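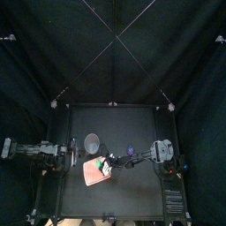

Play kitchen corner: what we kept, what we gave away

I promised in the last newsletter that I'd report back on the great toy food sort-out, and it's done! Well, nearly done. There's still a carrier bag of odds and ends in my hallway that I keep stepping over, but the shelves at Kurno playgroup look better than they have in years and you can open the big drawer again without a pineapple jamming it.

For those who missed it, we'd been collecting play food since before my two were old enough to come along, and every time a family moved house we got another box. Lovely, of course, and I'd never turn one down at the door, but by spring we had a drawer full of half tomatoes with no other halves and enough fried eggs to feed the whole street. So on Thursday I put the kettle on, tipped the lot out on the carpet and got going with Amra Todorova, who is far more ruthless than I am. She had a pile for the charity shop before I'd found the scissors.

We ended up sorting by what the children really play with. I'd always assumed the shop till was the big draw (it does beep, loudly, all morning), but when you sit and watch them it's the tipping and filling they go back to. Things go into cups, cups go onto trays, trays get carried across the room to whichever grown-up is sitting down, and then you have to pretend to eat it. Anything that suits that game has stayed. Anything that only looks nice in the basket has gone, apart from the sponge cake, which Amra wanted to chuck and I hid behind my back.

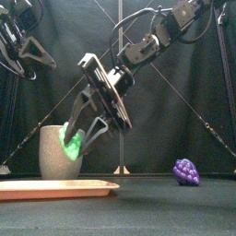
Grapes won by a mile, if you're wondering. They're easy for small hands to get hold of, they wipe clean with a damp cloth and they can be pudding, medicine, dog food or treasure, depending on who's in charge that day. We've kept both colours, green and purple, and I'd put them with a plain speckled cup like the one here any day over a tiny tea set with a spout that drips real water down your sleeve. A bunch that's nearly too big for the cup is best of all, as there's the whole business of which end to put in first. My youngest can spend ages on that and gets very cross if you offer to help.

I've also come round to having a tray in the mix. Pink, blue, whatever you've got in the cupboard, as long as it has a bit of a lip so things don't roll straight off. We've put out 2 at a time, one for each end of the low table, and there's been a lot less snatching. When all six came out together they got used as skateboards – my fault entirely.

If you're having a clear-out at home, we'd still love chunky fruit and veg in one piece, and any unbreakable cups. No more eggs, please! Benedek Kun has kindly said he'll take drop-offs at the side door before the morning session, so look for him there, or leave things with me at pick-up. The basket by the coats is free for anyone to help themselves, and it's mostly pizza slices at the moment.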